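这周想跟大家慢慢聊聊我们攒示范数据的事，会有点啰嗦，泡杯茶再看吧（1/14）

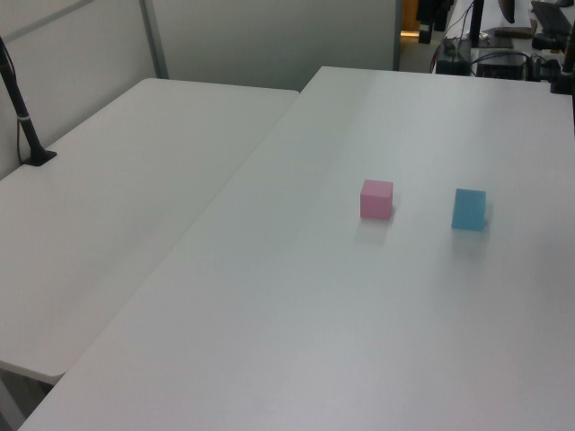 起因是上周五Koen Goossens在群里问我：你们那个“把粉色方块放到蓝色方块旁边”的任务，到底要录多少条才够？我打了一大段字又删掉，觉得还是写成一串帖子比较好，顺便也给刚入门的朋友看看。他在Vorirden做抓取，问的问题一向很实在，我得认真答。（2/14）

先说数量。我们给这个任务定的目标是1000条，目前录完的有400条。听起来很多对吧？可是每一条都很短，一个人操作顺手以后，一下午能录60条，再多手就酸了，而且人一累动作就会变得毛毛躁躁，模型会老老实实地把你的毛躁也学过去。所以我宁可大家早点收工去吃饭，第二天再来（食堂的番茄牛腩值得早点去排队！）。（3/14）

任务本身简单得有点不好意思说出口：两块小泡沫方块，一块淡粉，一块天蓝，隔着一小段距离放在白桌子上，机械臂把粉的夹起来，放到蓝的旁边，松手，退开。小朋友做这个大概眼睛都不用眨。但我一直觉得，先把这种小事教明白，后面叠高、分类、装盒才有地基可言。（4/14）

有人留言问为什么选泡沫。我自己的偏好是这样的：软，夹歪了也不心疼，掉地上捡起来接着录。缺点也有，太轻了，夹爪松开的时候稍微带一下它就跟着走，最后的位置就偏了。我们早期有一批数据的结尾全是这种“拖泥带水”的松手，训练出来的策略放下方块以后总要恋恋不舍地蹭一下，看着还怪可爱的，可惜不能用，只好忍痛重录。（5/14）

再说摆放，这是我最想唠叨的部分。人是有习惯的！你让一个人随便摆，他摆着摆着就会摆回自己最舒服的那个位置，通常是桌子中间偏右一点，粉左蓝右，方块的边还要和桌边对齐。我自己也这样，翻回去看第一批记录的时候脸都红了，几十条的开头像是复制粘贴出来的。（6/14）

后来我们把桌面在纸上分成8个区域，每录完一小组就换一个区域，左右顺序也跟着换，两块之间的间隔有宽有窄。桌上不贴胶带、不画格子，怕模型偷偷拿记号当线索，位置只写在操作员手边的表格上。做法很土，但是比我们之前写的那个随机摆放提示程序好用多了，那个程序经常让人把方块放到够不着的角落去，大家对它意见很大。（7/14）

每一条开录之前，机械臂要先退到镜头外面，固定相机先拍一张干干净净的初始画面，然后再开始动。我特别看重这一张。以后评测的时候，可以拿它跟当场的桌面对照，把方块摆回一模一样的地方，新旧两个策略才算站在同一条起跑线上。刚开始大家嫌麻烦，现在习惯了，动作比我还快。（8/14）

桌面是白的，好处是方块很显眼，坏处是光一变，整张桌子的颜色都跟着变，有的地方亮一些，有的地方泛一点蓝。我以前会很纠结，想把灯光调得完美无缺，后来想开了：只要不是过曝，这点变化留着挺好的，模型以后总要见世面的嘛。早上录一些，傍晚录一些，比后期用软件调色来得自然。（9/14）

背景也是同样的道理。后面那张桌子上的设备和线缆，我们没有特意遮起来，红的黑的线就那么挂着。Akport那边的朋友建议我拉一块布，我认真考虑过，最后还是没拉。如果一个策略非得有一块干净的布才能找到粉色方块，那搬到别的房间它就要闹脾气了。当然这是我的个人看法，做法不同的朋友欢迎来跟我争，我很爱听！（10/14）

失败的要不要留？要留，但是要分开放。我们把录制分成三个文件夹：顺利完成的、中途失误但自己救回来的、彻底没成的。中间那一类最宝贵，夹滑了，停一下，重新对准再夹，这种“知错能改”的片段模型很需要。请千万不要让操作员专门去演失误，演出来的和真的差很远，那个犹豫的节奏完全不一样。（11/14）

标注用的是Simby，一个组里自己写的小工具，界面朴素得像十几年前的网页，但是快捷键设计得很贴心。每条只标四样：起始区域、左右顺序、结果、操作员编号。以前我们标过一长串字段，什么夹取角度、接近方向，标到后来大家眼神都空了，错误率也上去了。能从数据里算出来的东西，就别让人去填了，让人把精力留给需要人判断的地方吧。（12/14）

昨晚用已有的数据先试训了一版，名字叫Morsy（别问，起名的时候大家都很困）。粉色在左边的时候它很有把握，换到右边就明显犹豫，会在两块方块上空来回看看。所以接下来几天要多补粉色在右边的，近处那一排区域也偏少，一起补上。我已经把排班表改好了，明天上午我先录第一组，给大家暖暖场。（13/14）

Koen，回到你的问题：到底多少条才够，我还是给不出一个漂亮的数字，1000是我们按时间和人手定的目标。我的建议是录一点、训一点、看看它在哪里犯糊涂，再决定下一批录什么，这样心里会踏实很多。分区表格的模板我整理一下，有需要的朋友在下面留个言，我晚上吃完饭挨个发给你们～（14/14）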